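From: Kohei Ogura
To: lonach-listeners
Date: Mon 8 June
Subject: Re: Brutomport on the Nadstead show, who has the tape??

Toshiko Yagi wrote:

> Did anyone record the Brutomport interview on Nadstead Radio? I got home
> for the last ten minutes and she was already on to the touring stuff. I
> heard she played a verse of the new single live in the studio but the
> station page only has the music, no talk. Also is it true the Chiba date
> is moved? Takumi says yes, the venue says nothing.
>
> Toshiko

Got it, all of it except the first minute or so of hello. Quick answers, I'm on lunch.

Yes she did a verse. Just her and the host tapping on the desk – no beat. Second verse, not the first, and the words are different from the April demo. The line about her father's van is gone. Kumiko will be upset, she had that one as her signature for months.

Best bit of the talk is the name. Host asked why she dropped the old one and she said she got tired of spelling it for sound engineers. Then a long part about rapping in two languages and which one she writes in first (depends who she's mad at). She also said the first EP was pressed at 3,000 and 1,084 of them went at shows, the rest sat at her aunt's place. I had that number wrong in the discography so Toshio pls fix when you get a minute.

Chiba: she said "later in the year" and laughed. So moved, I think, but no date. Don't buy train tickets.

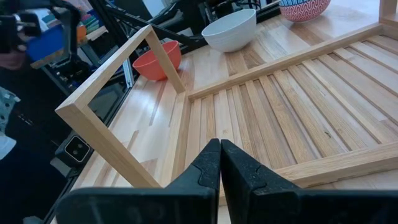 Host then tried to get her to talk about the Lonach thing and she wouldn't. Fair enough. He asked three times which was two too many imo.

File is long and the levels are bad, her mic is way louder then his. Takumi do you still have the tool that evens it out? If not I'll just put it up as is tonight. Twelve tracks on the album btw, she let that slip right at the end, and Kumiko's list says ten, so two we havent heard.

Back to work.

Kohei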